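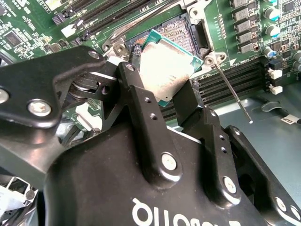
So my first proper season of karting is done, and I've been sitting on the couch all January trying to work out why I was so slow in the first half of it. I drive a rental-class kart at Brunar, the little indoor-outdoor place past the grain elevators, and for months I was sure it was the engine. It's never the engine, right? What finally got through to me was thinking about how I sit in the thing. You know how a processor has to sit flat and square over that speckled little grid of gold pins, with a metal frame and a lever to clamp it down, and you can't just drop it in at a tilt? My seat was like that, only I'd been happily driving around at the tilt. One side was a good bit lower than the other and I'd put up with it since spring, because it felt normal to me by then.

Anyway! I fixed the seat (well, I unbolted it, swore at it, and bolted it back with a couple of washers) and the very next session I could turn left without feeling like I was falling out of a shopping cart. Left turns matter a lot at Brunar. The back section is basically one long left that tightens up on you, and I'd been braking way too early for it all year.

The other thing was tires. I bought a set of Naidu tires after hearing people rave about them in the paddock, and I'm still not sure what I think. They come in quickly, which is great when it's cold, and then after 12 laps they go kind of greasy and I start sliding past every apex. Maybe that's me. I do throw the kart around more than I should, and a guy parked next to me at the last round told me my driving looked "busy," which I'm choosing to take as a compliment.

Money, since a few of you asked in the comments. I spent just over $2,000 on the season, and that's with borrowing a trailer and eating gas station sandwiches. The sneaky one was a $300 bill for a bent axle, after I hopped the curb at Prerkmont trying to pass somebody for what I think was next to last place. I didn't even get the spot. I'd probably try it again, it was a pretty good gap.

Prerkmont is still my favorite track, though. It's got that big hill, and you come over the top with the kart all light and the whole view just opens up in front of you, and then you have to remember to brake. The two races I did there were my best of the year, even counting the axle.

Plans for this year: the winter series at Bamum if I can get the time off, then back to Brunar when it warms up. I need new gloves before any of that, mine have a hole right where the thumb rubs. If anybody has a pair they like that fits small hands, leave me a comment, I've already sent back two.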